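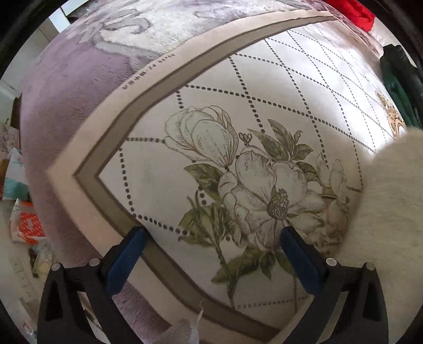

When your child won't stay in bed

Most of the calls that come in to our family line after nine at night are about the same thing. A child who went to bed without trouble for months has started getting up again. She wants water. He heard something. There is a question about sharks that can't wait until morning. By the fourth trip down the hall, the parent who was patient at eight o'clock is raising their voice, and then feeling bad about it for the rest of the evening.

We asked Yuk-lan Yip, who runs our Sunday evening parent group, to put together what she tells families about this. Much of what follows is hers, with additions from parents in the group who agreed to be quoted.

Start with the time

Before changing anything else, write down what happens for a week. Note when the child gets into bed, when they get up, what they ask for and when they finally fall asleep. A sheet of paper on the refrigerator is enough. Parents often find that a child put to bed at 7:30 is falling asleep at 8:45 every night regardless of what anyone does in between. That child may not be tired at 7:30. Moving bedtime later for a while, to a time closer to when sleep really comes, takes away an hour of struggle. Once the child is falling asleep quickly, you can move it back by ten or fifteen minutes every few days.

Look at naps too. A four-year-old who sleeps until 3:30 at preschool will probably not be ready at 7:30. Some preschools will wake a child earlier or offer a quiet activity in place of the nap. Ask the teacher what the options are. One family in the group had no idea their son was napping at all until his mother asked.

Last, check the morning. If everyone sleeps until nine on weekends and gets up at 6:30 the rest of the week, the first school nights are going to be hard. You don't have to get up at 6:30 on a weekend, but keeping it within an hour helps.

Handle the requests ahead of time

Children who get up at night usually have a short list of reasons, and they repeat. Your week of notes will show you what they are. Put those things into the routine before lights out: the drink, the bathroom, the extra hug, the stuffed animal that was left in the car. Say out loud that you are doing it. "This is your last drink. Now the cup goes on the shelf."

Habibur Munasinghe has two girls, five and seven, and says the questions were harder than the water. "My older one saves everything up for bedtime. Who she sat with, why her friend was mad, what happens when you die. I didn't want to shut that down, because she doesn't tell me any of it at dinner." He moved the start of the routine up by 15 minutes and called that time talking time. It takes place on the floor of her room, before she gets into bed. When it's over, anything left goes on a notepad for breakfast. Most of the time she has forgotten about it by then, he says, and sometimes she hasn't.

The bedtime pass

This is an old idea and many pediatricians suggest it. The child gets one card each night. It can be an index card they have decorated. The card is good for one trip out of bed or one visit from a parent, for something that takes a couple of minutes. After the child uses it, the parent keeps it until the next night, and any further trips end with a quiet walk back to bed.

A few points from parents who have tried it:

Explain it during the day. A child who first hears about the card at bedtime will argue about it at bedtime.

Decide what the card can buy. A drink, a hug and a trip to the bathroom to brush off a bad dream are fine. A show is not. If your child really has to use the toilet, that should never cost a card.

If the child still has the card in the morning, some families trade it for something small, such as choosing the breakfast cereal or picking the music in the car. Others don't offer anything and it works about as well.

Expect the first nights to be worse. Children test a new rule to find out if it's real. Yip tells parents to give it two full weeks before deciding.

Children under three generally don't understand saving something for later, so the pass is better left until they are a little older.

The walk back

When your child gets up after the pass is used, walk them back. Keep the lights low and say the same short sentence each time. "It's bedtime. I love you. Good night." Then leave. Don't answer new questions and don't explain the rule again. A long talk about why it's time to sleep is still a long talk with Mom or Dad, and for many children that is what they got up for.

This is the part parents find hardest. Orestis Margaritis kept a tally one month when his son was going through a bad stretch. He walked him back 69 times. "The first three nights were most of it," he says. "By the last week it was maybe once a night, and then he'd get up and just look at me and go back by himself." He also says that he and his wife split the evenings between them, one on and one off, and that he doesn't think either of them could have done it alone. If you are on your own, consider starting on a night when you don't have to be up early, and let other things in the house go for a few days.

If you lose your temper, the plan isn't ruined. Go back in when you have calmed down and keep it brief. "I yelled. I'm sorry. I'm going to try again. Good night."

When it's fear

A child who is scared needs something different from a child who is stalling, and the two can look alike from the hallway. Signs that it's fear include crying or shaking, clinging when you try to leave, not wanting to be alone in other rooms during the day, and a sudden start after months of easy nights.

Talk about it in daylight. Ask what the scary thing is and let the child tell it in their own way. Try not to search the closet for monsters every night. It tells the child that you think there might be one. A small light, a door left open and a promise to check in at set times usually do more. If you say you'll be back in five minutes, come back in five minutes, even if the room is quiet. After a few nights you can stretch it to ten.

Yen-ting Tu, whose daughter became afraid of the dark after the family moved, found that the check-ins worked where a nightlight hadn't. She also spent time in the bedroom in the afternoon — reading, folding clothes, playing cards on the bed — so that the room was a place her daughter knew for more than being left alone in it.

Please call your pediatrician if your child snores loudly most nights, gasps or stops breathing in sleep, complains of leg pain that keeps them up, or is very tired during the day after a full night. Call too if the fear doesn't ease after a few weeks or is keeping the child from school or friends.

Parents need the evening too

It is all right to want your child in bed because you are tired and would like to sit down. Several people in the group said they had never admitted that to anyone. A parent who gets an hour alone, or an hour with a partner, usually has more patience at the next bedtime.

Group dates and supplies

The Sunday group meets at 6:30 p.m. in Room 46 through the end of April. Child care is available next door for ages two and up. You don't need to sign up, and you can come once or every week.

Blank bedtime pass cards and the one-week sleep sheet are at the front desk, in English, Spanish and Chinese. If you'd like them mailed, call the office and ask for extension 403. Fung-ping Fung handles the mailing and can also tell you which nights the family line is staffed.

Next month's topic is brothers and sisters who share a room and have different bedtimes. If that is your house and you've found something that works, or something that didn't, leave a note at the desk for Yuk-lan.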